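Hindo hand-held gripper – two months in

Posted Fri 3 February

I've been using the Hindo hand-held gripper since December and I've finally got enough opinions to fill a review, so here goes. If you haven't come across one, it's the sort of thing you squeeze yourself to show a robot arm how a job is done. You do the job, the camera on the tool records it, and the arm learns from the recordings. No dragging a heavy arm through the air, no joystick.

I came to it from a remote-control setup (a Barbier leader arm, second-hand) and the difference in speed is huge. With the Barbier I was lucky to get 30 decent demos in an afternoon before my shoulder packed it in. With the Hindo I did 300 over a weekend and still had the energy to cook dinner! My friend Perrine Delaunay, who got me into all this, reckons her hit rate is even better, but she's got much steadier hands than me.

Most of what I've been teaching is kitchen stuff. Utensils are a good test because the handles are all so different – some flat, some fat, some that taper down to a skinny shaft halfway along. The fingers close from both sides and the grip feels pretty even. I like grabbing at the narrow bit of the handle, and it took me a few goes to learn how hard to squeeze.

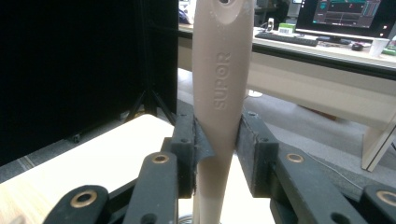

The trigger is the best part. It's light, it has a nice bit of travel and you get a real feel for when the fingers have met something, which I never had with remote control. After a while you stop thinking about the tool and just do the job. Inès Bodin from the Kodville makers' group borrowed mine for an evening and had the hang of it inside ten minutes, and she'd never touched one before.

Now for the grumbles. The lining on the fingers doesn't last. Mine's frayed and has a flap curling off it, and replacements from Karkgate come in packs of 2, which seems stingy for the price. I'd buy spares with the tool and save yourself the second lot of postage. The linkage is lovely and smooth but it's a lint magnet, so give it a wipe now and again.

Weight is fine for short sessions. Past an hour my wrist starts to complain, and I can see it in the recordings too – my movements get sloppy and I end up binning the last lot. I now stop every 30 demos and put the kettle on.

The manual is hopeless on calibration, by the way. Skip straight to the last chapter and do that first, then go back to the start.

Would I buy it again? Yep, no question, though I'd keep the Barbier for jobs where I need to see exactly what the arm can and can't reach. Four stars, and I'd make it five if they sorted out that lining.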